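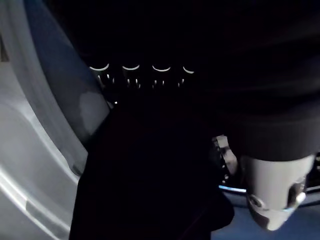
Marisela_34: Yo no estoy de acuerdo con lo que se ha dicho en la página anterior. El vinagre no sustituye al suavizante en todos los tejidos, y en las gomas de la lavadora tampoco me parece una buena idea si se usa cada semana.

Tsion Hailu
25/10/2026
Gracias, Marisela. Para los que entran ahora en el hilo, repito mi pregunta. El español no es mi primera lengua, así que pido perdón si alguna palabra de tejidos no es correcta. Desde que me mudé, mis prendas de algodón salen rígidas. Lavo a 30 grados, con detergente líquido, y tiendo dentro de casa porque no tengo balcón. El agua de este barrio es muy dura: en el hervidor se forma una capa blanca en dos semanas. Quisiera saber si el problema es el agua, el detergente o el modo de secar.

pinza_y_cuerda
Las tres cosas, pero sobre todo el secado. La ropa que se seca quieta, sin aire, queda como cartón aunque el lavado sea perfecto. Sacúdela fuerte antes de tender y otra vez cuando está a medio secar. 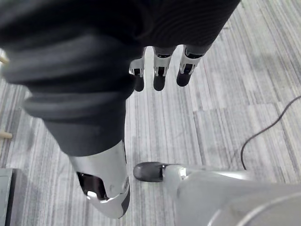
Ott Eglītis: Lo de sacudir ayuda, pero no elimina la cal que ya está en la fibra. Yo empezaría por la dosis. En el envase hay casi siempre una tabla para agua blanda, media y dura, y mucha gente echa la misma cantidad en todas partes.

Tsion Hailu
He mirado la tabla y es verdad, yo usaba la cantidad para agua blanda. Traje esta costumbre de mi ciudad anterior. ¿Debo entonces aumentar el detergente? Temo que quede jabón en la tela.

Ott Eglītis
Aumenta hasta lo que dice la tabla, no más. Y no llenes el tambor hasta arriba. Si la ropa no tiene espacio, el aclarado es malo y entonces sí queda jabón.

Marisela_34
Y añade un aclarado extra. Gasta agua, lo sé, pero con algodón grueso se nota mucho.

cubo_azul
Perdonad, pero un aclarado extra con agua dura es meter más cal. A mí me dejó las toallas peor. Mejor un descalcificador en polvo junto con el detergente. Yo compro el de Sakwood, que es barato y no tiene perfume.

Marisela_34
Cada aclarado retira mucho más jabón que la cal que deja. Llevo 15 años lavando con esta agua y mis toallas están bien. Lo que endurece es la mezcla de los dos.
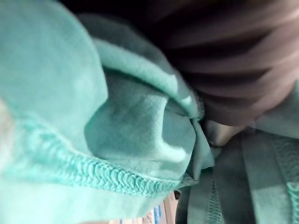 Tela verde menta, con pliegues

Tsion Hailu
Otra duda, ya que hablamos de tejidos. Para las prendas ligeras, ¿las lavo del revés? Mi vecina dice que sí, siempre. A mí me parece que del revés se limpia menos la parte de fuera.

pinza_y_cuerda
Del revés, sí. El sudor está por dentro y el roce del tambor estropea la cara buena. Si hay una mancha fuera, se trata antes a mano.

cubo_azul
En esto coincido. Y centrifugado suave.

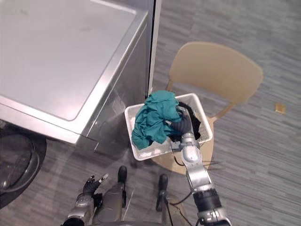 Bromine: Centrifugado suave y tender dentro de casa es una mala combinación, cubo_azul. La prenda lleva más agua, tarda más y acaba oliendo a humedad. En invierno yo prefiero unas arrugas.

cubo_azul
Depende de la prenda. Una camiseta corriente, de acuerdo. Un punto fino, jamás.

Tsion Hailu
Voy a probar primero con la dosis correcta y con menos ropa en cada carga, sin cambiar el centrifugado. Si cambio todo a la vez no sabré qué ha funcionado. Después probaré el descalcificador. Escribiré aquí el resultado, aunque sea malo.

Ott Eglītis
Buen plan. Haz también un lavado en vacío a temperatura alta antes de empezar, y limpia el filtro.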